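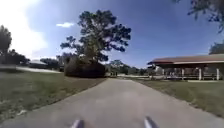 Trirnusby Park: Shade and Surface Condition on the Main Path
Report of a second-year group project, Landscape and Open Space Studies
Group lead: Malte Wegener

1. Purpose

The project was set in March as part of the module on public open space. Groups were asked to select one walking route, to record its condition and to make proposals which the park office could carry out without closing the route to the public. Our group chose the main path through Trirnusby Park, between the Skomero gate and the Ellden car park. It has a recorded length of 1,070 metres and is used by walkers, cyclists and maintenance vehicles.

2. Method

The path was divided into sections of 200 metres, with a shorter final section at the Ellden end. For each section the group noted the type of surface, the state of the grass on either side and the extent of shade at midday. Short interviews were held with 17 park users, who were asked where they preferred to walk and where they would like to rest. Tree species were not determined, as this lay outside the scope of the module.

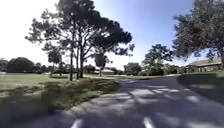 3. Findings: shade

Shade along the route is very uneven. Where the path bends to the right beside the tall group of trees, the branches throw a broken pattern of light and dark across the asphalt. Most of those interviewed named this bend as the most pleasant part of the walk. Several said that they slowed down there, and two regular cyclists remarked that the rapid change from light to dark made it harder to judge the surface ahead.

The straight sections are more exposed. At midday the paving beyond the trees becomes very bright, and older visitors described it as tiring to the eyes. The change is abrupt – a walker may leave full shade and enter full sun within a few steps.
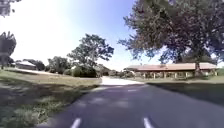 The group therefore considered whether new planting should be placed in the open sections or next to the existing trees. Planting in the open sections would take longer to give any benefit, but it would divide the exposed distance into shorter parts. This option was preferred by the group, with one member dissenting on grounds of cost.

4. Findings: grass and edges

The lawns beside the path are green for the most part, with yellowed and thin areas. Beside the concrete paving the border is straight and clean. Beside the asphalt it is ragged in places, and there is a strip of taller, unmown growth that the group recommends keeping.

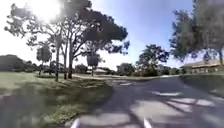

Figure 4. The bend at the group of trees, with the grass verge to the left of the road.

5. Proposals

The group puts forward the following measures:

Plant 5 young trees in the exposed sections, set back from the paving.
Trim the asphalt edge by hand once a year.
Reseed the worn grass in autumn and leave the unmown strip as it is.
Place one bench within the shade at the bend.

A draft was discussed with the staff of the Mansilla tree nursery, who advised that watering should be secured for the first two summers. This cost has not been included in our estimate and would need to be settled with the park office before any order is placed.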